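Sorting and Storage in Small Workshops
Handout 2, revised June 30, 2018
Notes by Geum-ok Kang

Most time lost in a small workshop is lost in looking for things. In the stores survey we used last term, staff at Wolum wrote down every search for a part over one month. There were 327 entries, and the longest searches were for items that had been put back in the wrong place.

Fixed and floating places

With a fixed place, each part has one home and the space stays empty when the part runs out. With a floating place, stock goes wherever there is room and a list records where it went. Fixed places waste space but need no list. Floating places save space - until the list falls behind.

Small shops with fewer than a few hundred kinds of part nearly always do better with fixed places. Ploton changed over in December and kept a floating area only for bulky goods. 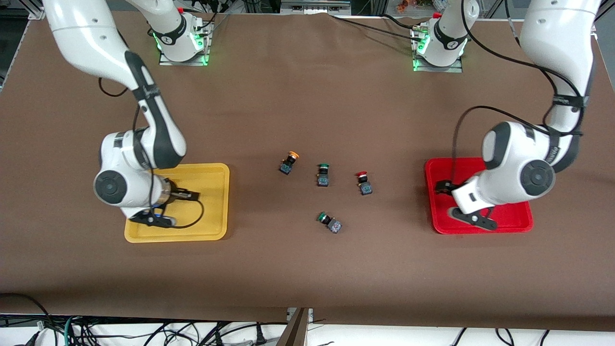 Labels should carry the part name first and the number second. People search by name and check by number. Put the label on the shelf as well as on the container, so that an empty space still says what belongs there.

Colour is useful for broad groups, such as new, returned and faulty. It works badly for fine ones. Past some eight colours, people start to mix up neighbouring shades, and anyone who is colour-blind will be in trouble well before that. Always print the word too.

Reordering

The two-bin method: keep two bins of each part and use only the front one. When it is empty, bring the back bin forward and place an order. The back bin must hold enough to last until delivery, plus a margin for late suppliers.

For next time: read the Lellora case and work out a bin size for each of the parts in table 2. Bring your workings.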